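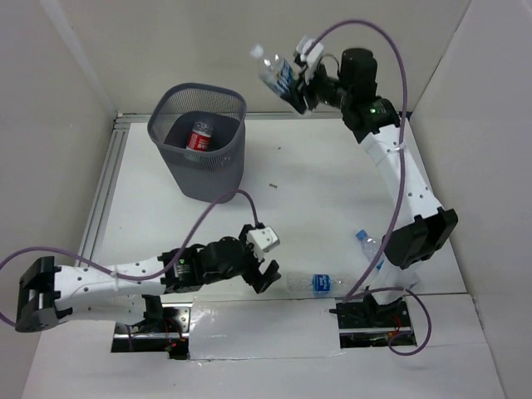 Sprechnotizen: Wer räumt auf, wenn der Arm greift?
Vortrag Betriebsräteforum, 25 Minuten plus Fragen

Folie 1 – Einstieg
Kurz warten, bis alle sitzen. Bild stehen lassen, erst mal nichts sagen.
Dann: Zwei Arme, ein paar Wasserflaschen, ein Papierkorb aus Drahtgeflecht. Der rechte Arm hält eine Flasche in der Luft, der linke hat noch nichts im Greifer. Eine Flasche liegt schon im Korb.
Frage in den Saal: Wer von Ihnen hat zu Hause länger als eine Minute über eine Flasche nachgedacht? (Handzeichen abwarten, nicht kommentieren.)
Mein Punkt: An solchen Aufgaben wird geübt, und mit solchen Aufgaben wird verkauft. Ich habe nichts gegen das Üben. Mich interessiert, was im Angebot daraus wird.

Folie 2 – Woher ich rede
Elf Jahre Leergutsortierung bei Gellora, davon sechs im Betriebsrat. Keine Ingenieurin. Wer technische Fragen hat, bitte an Yakubu Iyamu, sitzt dritte Reihe links, er hat die Anlage bei uns mit eingerichtet und ist nicht in allem meiner Meinung.

Folie 3 – Das Versprechen
Zitat aus der Präsentation von Telard vorlesen, langsam: »Entlastung der Mitarbeitenden von monotonen Tätigkeiten.«
Klingt gut. Ich habe damals selbst dafür gestimmt.
Fragen, die wir hätten stellen müssen und nicht gestellt haben:
Welche Tätigkeit fällt weg, und wer macht sie heute?
Was macht diese Person danach, von wann bis wann, in welcher Lohngruppe?
Wer geht hin, wenn etwas danebenfällt?
(Die dritte Frage wiederholen. Darauf komme ich zurück.)

Folie 4 – Was bei uns passiert ist
Start im Januar mit zwei Zellen am Band vier. Vorher standen dort in jeder Schicht vier Leute, jetzt sind es zwei.
Im ersten Monat 2.148 Eingriffe von Hand, laut Störprotokoll. Telard spricht von »Assistenzereignissen«. Ein Eingriff heißt: Zelle anhalten, Tür auf, Flasche richtig hinlegen oder herausnehmen, Tür zu, quittieren.
Im vierten Monat waren es noch 405. Das ist besser, das sage ich ausdrücklich, sonst sagt es Yakubu.
Aber: Das Pflichtenheft ging von 50 aus. Und die Personalplanung war auf die 50 gerechnet.
Hier Pause. Den Satz mit der Personalplanung notfalls noch einmal.

Folie 5 – Was sich an der Arbeit ändert
Orsolya Bodnár hat mir erlaubt, sie zu zitieren: »Früher war ich abends müde in den Armen. Jetzt bin ich müde vom Warten.«
Früher gab es einen Takt, langweilig, aber man konnte reden. Heute steht sie allein zwischen zwei Zellen und horcht auf das Signal. Steht eine Zelle, läuft die Uhr, und auf der Auswertung steht ihr Kürzel.
Virgil Crăciun ist in den Versand gewechselt. Angeboten wurde ihm das als Aufstieg. Die Nachtzulage ist weg, im Monat fehlen ihm mehr als 200 Euro.
Falls jemand »Umschulung« ruft: Es gab eine. Einen halben Tag, überwiegend Sicherheitsbelehrung.

Folie 6 – Vorführung und Schicht
Zurück zum ersten Bild, wenn die Technik mitmacht.
Weißer Boden, weiße Wände, wenige Flaschen, viel Platz dazwischen. Bei uns kommen sie zerdrückt, klebrig, halb voll, mit Kippen drin, ineinandergesteckt.
Wenn man Ihnen so etwas zeigt, fragen Sie nach der ganzen Schicht am Stück, ohne Schnitt. Réka Hegedűs von Jismont hat das verlangt und nach drei Wochen bekommen. Danach wurde dort noch einmal neu verhandelt.

Folie 7 – Was in die Vereinbarung gehört
Eingriffe zählen und monatlich offenlegen, unter diesem Namen.
Stellen erst kürzen, wenn der zugesagte Wert drei Monate hintereinander gehalten wurde.
Keine personenbezogene Auswertung der Stillstände.
Zulagen bei Versetzung für zwei Jahre sichern.
Zu Punkt drei wird Widerspruch kommen, Datenschutzregelung bereithalten (liegt in der blauen Mappe).

Reserve, falls Zeit bleibt
Der Arbeitgeber sagt gern, die Rückenbeschwerden seien zurückgegangen. Kann sein. Bisher hat uns niemand die Zahlen dazu gegeben, ich habe zweimal schriftlich gefragt.

Zum Schluss Mailadresse anschreiben, Mustertext der Vereinbarung liegt am Ausgang. Mikrofon an Ariel Estrella für die Fragerunde.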